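Catering & Events > Hot drinks > Disposables

Last updated: April

Paper cups sticking together in the stack — storage or supplier?

stallholder_kent

I run the hot drinks table at a monthly indoor market and buy white single-wall paper cups, 8 oz, in cases of 1,000. They are packed in sleeves. For the past two cases, both from Wolier, a good number of cups will not separate cleanly. I pull one and two or three come away together, or the rim of the lower one gets bent when I twist them apart. A bent rim means the lid leaks, so those go in the bin.

The cases are kept in an unheated store behind the hall, on a concrete floor, with the plastic sleeves opened as needed. The earlier cups were from Courtois and did not do this, but I also kept those at home, so I have changed two things at once. Is it the cups or the store? And is there a proper way of separating them that does not ruin the rims? I have tried a wall-mounted Prakano tube dispenser and it made matters worse, as it drops two at a time.

millboard

Probably both, but start with the store.

A single-wall cup is tapered so that it nests. Most makers form a small step or ledge near the base so that each cup rests on the one inside it, leaving a gap between the walls. If the stack is pressed down hard enough, the cups ride past that ledge and the walls wedge. Two things cause it: weight on top of the stack, and board that has taken up moisture and gone slightly soft. An unheated store on concrete gives you the second, and cases piled on their ends can give you the first.

What I would do:

Get the cases off the floor. A pallet or a couple of battens will do.

Store them the way up the carton shows, no more than three high. If the carton has no arrows, lay the sleeves flat.

Fold the sleeve end over after opening and clip it. An open sleeve in a damp room will take up moisture within a day or so.

Bring the cups you need into the heated part of the hall the evening before.

To test the supplier, take one unopened sleeve home and leave it in a dry cupboard for 7 days. If it still sticks, the nesting is too tight and you can send the batch number back with a complaint. If it separates normally, the store is at fault and changing supplier will gain you nothing.

For cups already wedged, do not twist by the rim. Hold the lower cup near its base, press the wall in lightly with the thumb to let air in, and draw the upper one straight out. Most of the resistance is suction, so once air gets between the walls they part easily.

teaurn49

just buy better cups. we went over to Haltovix two years ago and never looked back, bit dearer but you throw fewer away

brewbench

Agree with millboard on damp, with one correction. Laying sleeves flat is fine for a week or two, but over a whole winter the bottom cups go slightly oval and then the lids will not seat. Upright is better for long storage provided nothing heavy is on top.

On the dispenser: the tube types grip the rim with adjustable tabs or a rubber collar. They are usually supplied set for a range of rim diameters, and if yours is at the wide end of the range it will let two go. Measure the outside of the rim with a ruler and reset the tabs to match. Check also that you are not overfilling it. The weight of a full tube pushes the lowest cups together, so half fill it and top up more often.

If you serve fewer than 200 drinks in a session I would not bother with a dispenser. Before opening, take one sleeve, loosen the cups a few at a time and restack them lightly on the table, rims up. It takes a couple of minutes and you find the wedged ones before there is a queue. Keep the stack short enough that it does not lean, and put it well away from the urn — steam undoes all the good of dry storage.

stallholder_kent

Thanks. Battens are down and a sleeve is in the airing cupboard. The dispenser tabs were on the widest setting.

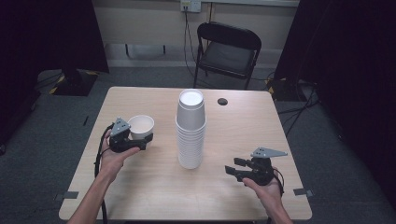
Nested white paper cups, with a single cup set out beside the stack.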